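Prako: pinza de mano con cámara, montada en un taller compartido

README del repositorio de piezas, programas y grabaciones

Estado: en uso, con cambios frecuentes. Última revisión general de este texto: febrero.

Qué es Prako

Prako es una pinza de mano con dos dedos y una cámara de gran angular. La construimos en el taller compartido de Diltbridge, por las tardes, con la impresora del taller y tornillería corriente. Una persona la sujeta, hace una tarea sencilla sobre la mesa y la cámara graba todo. Después usamos esas grabaciones para enseñar el mismo movimiento a un brazo pequeño que llamamos Pillay.

Escribo este documento en español porque la mayoría del taller lo habla. No es mi primera lengua; si una frase se entiende mal, les pido que abran un aviso en el repositorio y la corrijo.

Qué contiene el repositorio

piezas/ Archivos para imprimir: dedos, soportes de los dedos, empuñadura y base de la cámara.
programas/ Grabación, recorte y conversión de los vídeos.
sesiones/ Las grabaciones, una carpeta por sesión, con una nota de texto en cada una.
pillay/ Configuración del brazo. Todavía incompleta.

En este momento hay 295 grabaciones repartidas en 9 sesiones. Las dos primeras sesiones se hicieron con los dedos antiguos, que eran más rígidos, y por eso están en una carpeta separada. No recomiendo mezclarlas con las demás.

Piezas y montaje

Los dedos se imprimen en material flexible. El color no tiene importancia para el funcionamiento, pero conviene que contraste con la mesa. Los soportes se imprimen en material rígido, con relleno alto, porque reciben toda la fuerza cuando se cierra la mano.

El orden que nos dio mejor resultado es este:

1. Atornillar cada dedo a su soporte sin apretar del todo.
2. Cerrar la pinza con la mano y mirar si las almohadillas se encuentran bien paralelas.
3. Apretar los tornillos, primero los de arriba.
4. Fijar la cámara y comprobar que las dos puntas se ven en la imagen con la pinza abierta.

Si después del paso 3 un dedo queda más adelantado que el otro, casi siempre es el soporte que no asentó. Hay que aflojar y repetir. Limar la pieza es mala idea, yo lo hice y tuve que imprimirla otra vez.

Cómo grabamos

Las tareas son de mesa: coger un objeto, moverlo, dejarlo en otro sitio. Usamos lo que hay en el taller. La persona empieza con la pinza abierta, espera un momento y entonces se acerca. Esta espera ayuda mucho al programa de recorte a encontrar el principio.

No ordenamos la mesa antes de grabar. Al comienzo lo hacíamos, y Pillay aprendía bien solamente con la mesa limpia. Pedimos, eso sí, que no haya papeles con datos personales ni pantallas encendidas a la vista.

Cada sesión lleva en su nota la versión de los dedos, la mesa utilizada y cualquier cosa extraña que pasó. La nota se escribe el mismo día.

Objetos sobre la mesa gris

Los objetos pequeños pueden ir directamente sobre la mesa o encima de otro objeto plano. El adaptador de enchufe verde y blanco sobre el libro es una disposición válida para esta mesa. También lo es tener cerca la regleta y el rollo de cinta de carrocero.

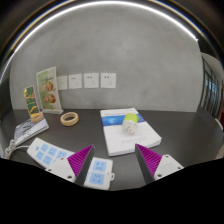
Limitaciones conocidas

El gran angular deforma bastante los bordes. Para medir distancias hay que aplicar antes la calibración, que está en programas/calibracion.

Los objetos transparentes dan malos resultados. Con los muy finos (una tarjeta, una hoja) los dedos resbalan y la grabación no sirve de mucho.

Todas las personas que grabaron son diestras. Las sesiones con la mano izquierda nos faltan y serían muy bienvenidas.

Licencia y contacto

Las piezas y los programas se pueden usar y modificar libremente, con mención de Prako. Las grabaciones son solamente para investigación y enseñanza. Para pedir los archivos originales sin comprimir, abran un aviso con el título "originales" en la página de Rernaldale, donde está alojado el repositorio. Respondo normalmente por la noche.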